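Which way do plates face in a slatted dish rack?
Posted in January by pultora73

I bought a plain black plastic rack, 30 bucks, no instructions. My plates lean like commuters and then slide flat. Is there a right way to load it? 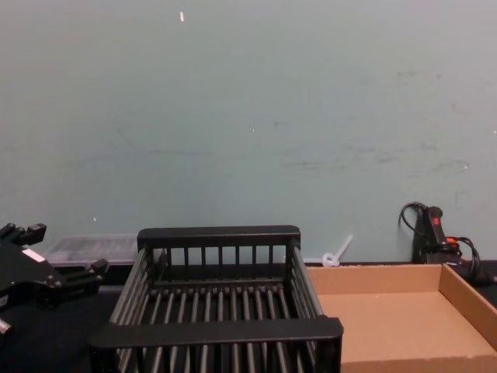
Plates want to stand across the rods, with the rim dropped into a gap. Start at one end and work along. On a rack like yours, with the upright posts along the back, I'd put the big plates nearest that rail and let them lean on it — bowls go in front, face down. Mine has survived 40 dinners' worth this way, and one lasagna pan.

Reply from dralby
Get a dishwasher.

Reply from salazar1865
Slide a towel under it too. Also, small plates fall through some racks, so try one before you load the whole stack.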